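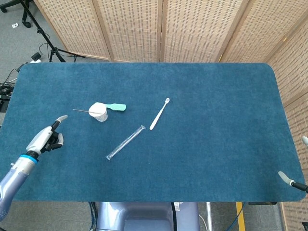

Chapter 4: The Outer Layer and Why It Matters

Skin is the largest organ you will ever work on, and it is also the one your clients already know best, which makes this chapter a joy to teach! They have looked at it in the mirror every morning for years. They know where it flakes in winter and which cheek breaks out first. What they usually don't know is how thin the part they are treating is, or how quickly it answers back when it is scrubbed too hard. Take something as ordinary as a toothbrush, like the white one lying next to the cup. Its bristles are made for enamel, the hardest stuff in the body, and yet every year a student tells me that she grew up rubbing her lips with one to get the dry bits off. Lips have a very thin outer layer and no oil glands to speak of. By the end of this chapter you will be able to explain to that student, kindly and in plain words, what she was rubbing away and what she could do in its place.

We are going to spend the whole chapter on exfoliation, meaning the removal of dead cells from the surface of the skin. Chapter 3 covered cleansing, and if you skipped the section on surfactants, please go back for it now, as we will lean on it when we get to acids. Chapter 5 moves on to masks and moisturizers.

4.1 What the skin is already doing

Before you remove anything, it helps to know that the skin removes it too. New cells are made at the bottom of the epidermis. They move upward over a period of weeks, flattening and drying as they go, and at the top they form a layer called the stratum corneum. You'll see this compared to a brick wall in nearly every book on the subject (I have tried for years to find a better picture and I can't). The flattened cells are the bricks. The fats between them are the mortar. Together they hold water in and keep irritants out.

The old cells let go of one another a few at a time, and most of us never notice. The name for this is desquamation, a word my students love to say once they have it down. In young, healthy skin the trip from bottom to top takes about a month. It slows with age, and that is one reason older skin can look dull even when it is perfectly well cared for.

So exfoliation doesn't start a process. It hurries along one that is already running, and how much hurrying a face can take differs a great deal from one client to the next. Keep that in mind for the whole chapter, and especially for the case studies.

4.2 Two families of exfoliants

Physical exfoliants work by friction. Scrubs, cloths, brushes, sponges and powered devices all belong here. The result depends on three things at once: how rough the material is, how hard you press, and how long you keep going. A soft cloth in a heavy hand can do more harm than a grainy scrub used lightly, and you'll test this for yourself in the forearm exercise at the end of section 4.3.

Chemical exfoliants loosen the bonds between cells so that they come away without rubbing. The ones you'll meet most often are the alpha hydroxy acids, such as glycolic and lactic acid, and salicylic acid, which is a beta hydroxy acid. Salicylic acid dissolves in oil, so it is a favorite for skin with clogged pores. Lactic acid has larger molecules than glycolic acid, sinks in more slowly, and tends to feel milder. Enzymes from papaya and pineapple are usually placed in this family too, though they work differently and deserve their own section (4.6).

People often come in convinced that one family is gentle and the other is harsh. I held that view myself when I started out at the Gesau clinic, and I had it completely backward for about half the people I saw. Strength, contact time and the condition of the skin on the day tell you much more than the family name does.

4.3 Reading the skin first

Always look before you choose. Wash your hands, cleanse the client's face, pat it dry and wait a few minutes. Then check under good light for the following:

- redness that stays after the cleansing warmth has faded
- tightness, stinging or itching, which you will have to ask about
- fine flaking around the nose, mouth and brows
- any broken skin, cold sores or recent sunburn
- signs of recent waxing or threading

Ask what the client uses at home, and ask by name. "Do you use any acids?" gets you a no from people who own three bottles of them. "What's on your bathroom shelf?" gets you the truth. Prescription retinoids matter most of all here, and a client using one should be sent back to the prescriber before any peel.

Reynaldo Cabanatuan, who taught the Triseo evening course with me, made his students fill in the whole intake card before they were allowed to touch a product. They grumbled in the first week. By October they were catching things I had missed! A blank copy of his card is in Appendix B, and you have my permission to photocopy it.

4.4 Key terms for this chapter

Barrier: the stratum corneum and its fats, working together.
Desquamation: the natural shedding of surface cells.
Over-exfoliation: removal of surface cells faster than the skin can replace them, often with stinging, shine and redness.
Contact time: how long a product stays on the skin before it is removed or neutralized.

Turn now to the first case study, and have your notebook open at the skin reading page.

Comments (3)

balogun_skin
The bathroom shelf question works so well. I tried it with my practice clients and every single one of them had forgotten something.

Marta
Is Appendix B in this download? Mine stops after chapter 6.

staltis22
Marta, it's in the second file, right after the glossary. Apr 18, 2021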